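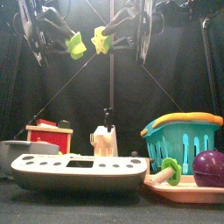 The toy stovetop with its white top and dark base, on a black tabletop with other toy kitchen pieces.

FESAU OPENS PLAY KITCHEN LENDING ROOM IN JISTOVPORT

Jistovport, 6/22/25 - Fesau, the lending house for toys and games, announces the opening of its new play kitchen room in Jistovport. Families, kindergartens and day care groups can now borrow toy kitchen items in the same way as they borrow books from a library.

The collection has over 400 pieces, and it was put together during the last winter with the help of Pakzad, a local shop for used toys. All pieces were washed, checked and sorted before they received a number. Stovetops, dishes and play food are lent separately, so a family with a small apartment does not have to take a whole kitchen home.

The toy stovetop belongs to the larger pieces of the collection. It has round burner shapes on both sides of a black window in the middle, and the corners are rounded. Fesau recommends to place it on a low and steady table, where children can reach it from the front.

"Many parents told us that a play kitchen is used every day for a few months, and after this it stands in the corner," the Fesau team writes. "We wish that these things go to the next child while they are still in good condition."

A borrowing period is 53 days and can be extended one time. Each household may take up to six pieces. Groups can ask for a larger set, but they should write to us two weeks before they need it. Missing small parts must be reported when the set is returned. There is no fee for the first missing part.

The room also has a play corner, named Flamusix, where children can try the toys before the family decides. Adults are kindly asked to stay with their children and to put the pieces back in the correct box after playing.

In October, Fesau will add a shelf with toy bakery items. Donations of clean and complete sets are welcome at the desk during the opening hours. Sets with batteries can be accepted only if the battery cover closes with a screw.

Press contact: Fesau, Play Kitchen Room, Jistovport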